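Gripper build at home, tips so far (April)

Notes from the two-gripper setup, mostly for Renzo who is starting his own. Kitchen table is fine as a bench. No need to clear the whole house.

**Cables**
- Leave a loop at the handle before it goes to the floor. Tight cable = tired wrist.
- Off the table on the outside, never between the two tools.
- 900 mm was too short for me. Fesidel sells a longer one, havent tried it.

**Fingers**
- Check the pivot bolts before every session. Snug, then back a hair. Overtighten and the jaws drag.
- Wipe pads with a damp cloth. No oil!!
- Spare tip screws in an egg cup, lid on. Lost 3 under the stove already.

**Gloves**
- Thin cotton. Thick ones and you can't feel the handle.
- Wash them seperately from tea towels (lint).

**Dishes for practice**
- Start with a deep plate, wide rim. Bowls next. Stacked bowls last, they stick together and you lift both.
- Glossy glaze throws window light back at the lens. Half close the blind, or turn the bowl. Eskil swears by working after 4 pm, I just move the table.
- Patterned cloth OK. Pull it straight first, a fold will tip a light bowl.
- Old crockery only. Amato set from the thrift store, no tears.

**Handling**
- Come in from the side, slanted, tips above the dish, stop. Then go down.
- Two people, two tools: agree who goes first. Say it out loud. 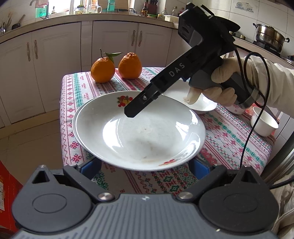
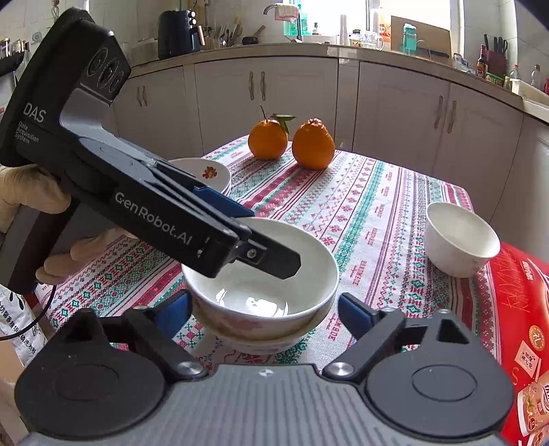
Orange citrus fruits at the back of the table both times. Deep plate in one, big bowl in the other.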